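I arrived to Clukum a little after nine in the morning, in August, with a cold wind from the river and my shoes already wet. The open day of the Maston building is held only once in a year, and my neighbour told me that the bag and storage people on the upper level are worth the stairs. I sew bags at home for the school fair, so I went there first and left the ground floor for later.

At the door they give you a paper map and a sticker with a number. Mine was 669. I kept it on my coat all day and found it again at home in the washing machine, so please check your coat.

The room of Ornar is long, with tall windows on one side. They design printed totes and also the small storage for workshops, which seems to me a strange combination, but the lady at the counter explained that the founder had first a fabric shop and then married into hardware. On the first table I met the bag that I liked the most from the whole visit.
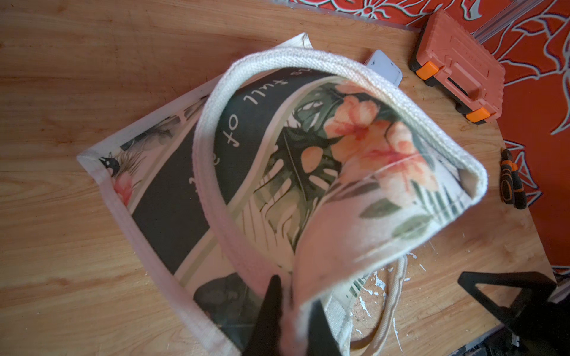

*Nawal Lahlou*

I have a weakness for hibiscus, I must admit. These ones are in peach and coral, painted in the watercolour manner, with a monstera leaf behind them, and they do not shout. In the shops I find mostly tropical prints with very hard colours which look tired after one summer. I also enjoyed the little black bird with a pale beak, near the corner. My daughter would have found it before me.

What I wanted to study was the rim. It is a thick off-white woven canvas, folded and stitched around the mouth of the bag, a bit fuzzy. At home I finish the mouth with a simple double hem, and after some months of carrying library books it becomes wavy. I asked if a trim like this one can be sewn on an ordinary domestic machine. The answer was yes, with a heavy needle and much patience, and to walk the wheel by hand over the side seams. I wrote it down on the back of my map.

The handle is a twisted rope in cream colour. I am less sure about rope. It is beautiful, but on my shoulder it slides, and when the bag is full of potatoes it bites. A gentleman beside me defended the rope strongly, he said his wife has carried one to the market for years. We did not agree, but it was a friendly discussion.

On the dark part of the print there is white lettering in the style of handwriting. I could read "full of" and then I was distracted by the talk about needles, and I never went back for the rest of it. If somebody reading this has visited also, please write me what the bag is full of.

From there I continued to the storage side. I expected to be bored. Instead I stayed longer than with the bags, and I missed the first coffee. They have a small work area there with flowers on every wall, large lilies or something like lilies, in pale outline on red-orange. I would not have the courage for this colour in my sewing room, but on a grey morning it was very welcome.

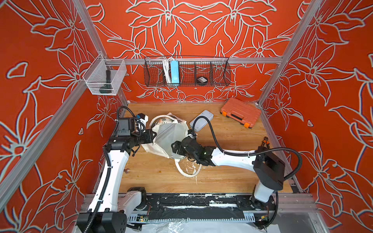 ## What I noted about the storage

The idea I will copy is the long black wire basket with compartments, hooked over the crossbar at the back. My own table is against the wall, and everything I put down on it travels slowly to the edge and falls behind. With a bar and a basket the small things are off the table and you can still see them through the mesh. I would use the compartments for bobbins, chalk and the tape measure that is always lost.

The white mesh basket on the corner post is smaller, good for one or two things that must stand upright. I was thinking of my long scissors.

The orange toolbox is a nice object too, with its ribbed sides and a black handle on the front. For fabric it would not be my choice. For my husband's drill pieces, maybe.

## Practical

Entry is free. The tram stop is 300 metres from the gate, and the lift is at the back, behind the café Nagano. I recommend the lentil soup there. Bring cash, as the card machine was not working when I was in the line.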